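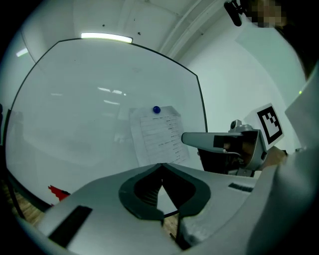 腰痛持ちでジムに通うか、自宅で自分でやるか迷っています

投稿者:Hadi Chamoun
カテゴリ:運動・体づくり > 筋トレ初心者

40代の会社員です。デスクワークで、ここ数年ずっと腰が重い状態が続いています。整形外科で診てもらい、骨には問題がないので体を動かすようにと言われました。痛み止めは出ていません。

駅前のジム「Prarix」の体験に行ったところ、見学と簡単な測定をしてもらい、週二回で三か月のコースを勧められました。受付の人は感じがよかったのですが、その場で入会を決めると入会金がなくなると言われ、少し急かされているように感じて保留にしています。返事は7月の末までにすることになっています。

自宅には昔買ったマットと、5キロのダンベルが二つあります。スクワットとプランクを動画を見ながら試しましたが、スクワットをした翌日に腰の右側が張ります。フォームが悪いのか、そもそも自分に向いていない種目なのかが分かりません。

身長は180センチ、体重はこの一年で六キロ増えました。健康診断の上の血圧は139で、医師からは様子見と言われています。平日に使えるのは夜の9時以降だけです。

聞きたいのは次の二点です。
・最初の数か月だけでもジムで教わったほうがいいのか
・自宅で続ける場合、腰に負担の少ない種目から始めるなら何がいいか

よろしくお願いします。

So-yul Moon さんの回答

週二回でなくてもいいので、最初は人に見てもらうことをお勧めします。私も産後に腰を悪くして自己流で始め、半年ほど遠回りをしました。

張りが出るのが右側だけなら、しゃがむときに左右どちらかに体重が寄っている可能性があります。鏡で正面から見てもなかなか気づきません。スマートフォンを腰の高さに置いて、後ろと真横から撮ってみてください。しゃがんだときに骨盤が後ろに丸まっていたら、深さを半分にします。椅子の座面にお尻が軽く触れたら立つ、というやり方だと深さがそろいます。

自宅で始めるなら、私が教わった順番は次のとおりです。

ヒップリフト 10回を2セット
仰向けで膝を立て、お尻を上げて二秒止めます。腰を反らせて高さを出さないこと。

バードドッグ 左右8回ずつ
四つんばいで対角の手と足を伸ばします。足は床と平行より上げません。

椅子スクワット 8回を2セット
ダンベルはまだ持たなくて大丈夫です。

サイドプランク(膝つき) 左右20秒ずつ

これを一日おきに二週間やって、翌日の張りがなければ回数を少し増やします。張りが二日以上残る種目はいったん外してください。足のしびれや、じっとしていても痛む感じが出たら、運動はやめて整形外科に戻ったほうがいいです。

血圧のことは、トレーナーにも最初に伝えてください。力を入れるときに息を止めると上がりやすいので、立ち上がるときに吐く癖をつけておくといいと思います。

ジムについては、三か月コースの前に単発で受けられないか聞いてみてはどうでしょうか。私が通っていた「Custonus」は一回ごとの予約ができて、最初の月に三回、そのあとは月に一回だけ見てもらっていました。夜は9時半が最後の枠で、仕事帰りでも間に合いました。見てもらった日に家用のメニューを紙に書いてもらうと、次までの宿題がはっきりします。

入会金は、急いで決める理由にしなくていい金額かどうかで考えればいいと思います。

Brayden Doucette さんの回答

歩くだけで治りました。一日2,000歩くらいしか歩いていなかったのを増やしただけです。ジムは高いのでいらないと思います。

Shamim Baloch さんの回答

スポーツクラブで以前働いていました。契約の面だけ書きます。

三か月コースの場合、次のことは書面で確認してください。

途中でやめたときの返金の計算方法。残り回数分が戻るのか、手数料が引かれるのか。
予約の変更が何時間前までできるか。平日の夜しか空いていない人は、残業で当日キャンセルになりやすいです。
担当者が固定かどうか。毎回違う人だと、腰の説明を最初からやり直すことになります。
回数の有効期限。

夜9時以降の枠は人気があり、入会できても希望の時間が取れないことがあります。体験の担当者に、来週の夜の空きを見せてもらうのが早いです。見せてもらえないようなら、私なら契約しません。

それと、測定の結果の紙はもらっておいてください。ほかのジムで相談するときにも使えます。

運動の内容はMoonさんの回答でいいと思います。歩くのも悪くないですが、スクワットで片側だけ張る原因は歩いても分からないので、一度は見てもらったほうがいいです。

Hadi Chamoun さんの補足

ありがとうございます。横から撮ってみたら、下まで行くと腰がかなり丸まっていました。椅子を使うやり方に変えて、しばらく続けてみます。

Prarixに電話で聞いたところ、単発の指導も一応あるそうで、まず一回だけ予約しました。夜の枠は10時開始しか空いていませんでした。返金の書類も当日に見せてもらう予定です。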